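Stondo Ceasefire Statements, release 2

A table of public statements on ceasefires and truces, one statement per row, with the text, the language it was published in and who issued it. Read the part on known faults before you plot anything.

What is in it

2,000 statements from 25 conflicts. Foreign ministries, armed groups, mediators and state news agencies are all in there, and they do not agree with one another about what was signed or by whom. We have not tried to settle it. Where two sides each announced the same truce with different terms, you get two rows and a shared event number.

Fields

event_id: shared by statements on the same announcement
issuer_type: state, armed group, mediator, agency
scope: nationwide, regional, local, unclear
excluded_parties: free text, copied as published
claimed_start: as claimed, in local time where given
coder_note: often blank

"Excluded parties" is the column people ask for, and the one we trust least. Many statements shut out "terrorist groups" and leave the reader to guess which. The guess is yours to make. Release 1 filled in the names from context and we took them out again.

How it was put together

Pages were gathered with Movik, our own scraper, then cut into statements by hand. Two coders read each one. They disagreed on scope in 19 per cent of rows, mostly over the word "regional". Those rows are marked unclear, whatever the louder coder thought.

Everything is built and stored on one desktop machine, with a second copy on a disk elsewhere. A full rebuild takes 20 hours.

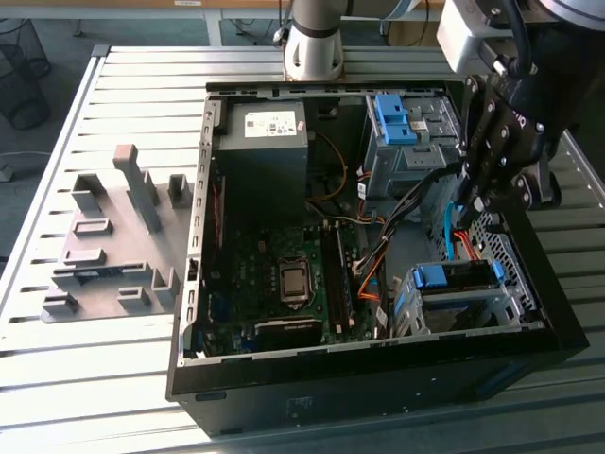 Known faults

Agency copy is over-represented. It is easy to scrape and armed groups' channels vanish, so a rise in state claims may be nothing more than a rise in what stayed online.

There is no column for whether a truce held. The Rikuvel list has one, scored from press reports, and we could not reproduce its scores from the sources it gives. Please do not join the two and call the result a success rate.

Translations from Arabic, Russian and Turkish began as machine output and were checked by one reader each. Conditional wording ("would", "is to") was flattened in places.

Licence and citation

Free for non-commercial use. Cite as Sveinbjörnsson, Stondo Ceasefire Statements, release 2. Corrections are welcome if they come with a source. The next release is planned for June, if the Turkish rows are rechecked by then.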